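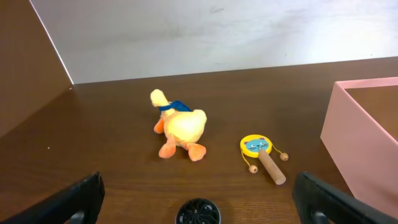 Figure 3. Wrist camera view of the Vetau cell with the gripper open: plush duck, drum rattle and, at the right, the pink box.

3.2 Keeping the gripper and wrist camera in order

We want to spend some time on upkeep, a part of the work we have come to enjoy a great deal. The Vetau cell is a plain setup: one arm, a two-finger gripper, a camera at the wrist, and a brown tabletop with a side panel and a pale wall behind it. Everything the policy learns passes through that one camera, so a small shift in its mount shows up in every recording made afterward.

The view in Figure 3 is the one we use to check the mount. Both black fingers must show in the lower corners when the gripper is fully open, with the round wrist part between them at the bottom. If one finger sits higher than its partner, the camera bracket has turned. We loosen the two bracket screws, bring the view back until it overlays the stored reference, and tighten the screws a little at a time, switching from one to the other. The first version of the bracket had a single screw and crept during fast moves. The second version, drawn by Virgil Nedelcu in May, has held beautifully!

Finger pads are the part that wears. Soft toys are gentle on them but shed fibers, and fibers on a pad change how a hard, round thing like the rattle handle sits in the grip. We wipe the pads every 40 grasps and replace them at 1,000. A new pad is slightly thicker than a worn one, so the closing width has to be set again after each change. We close the fingers on an 8 mm gauge block, read the encoder, and enter the offset in the Pollix controller. Skipping this step cost us 392 recordings early on, all made with a closing width that was wrong by a hair – enough to spoil the grasp labels.

Light turned out to matter more than we had guessed. The tabletop has a soft sheen, and a bright patch can be seen on it behind the duck in Figure 3. We tried a matte cover and took it off again, as its corners lifted and caught the fingers on low approaches. Paraschiva Sandu then moved the lamp and fixed the camera exposure by hand, and that was enough to keep pale yellow fabric from washing out. The exposure value is now written on a card taped to the controller, next to the pad count.

The box is placed by hand before each run. It needs no exact position, but its near side must stay clear of the right finger at full opening. We check this by running the open command once at low speed with a hand on the stop button.

A full check, from bracket to box, fits easily between two runs. We would urge any group with a similar cell to save a reference view on the first day. Ours was saved in the second week, and the recordings before it could only be aligned by eye.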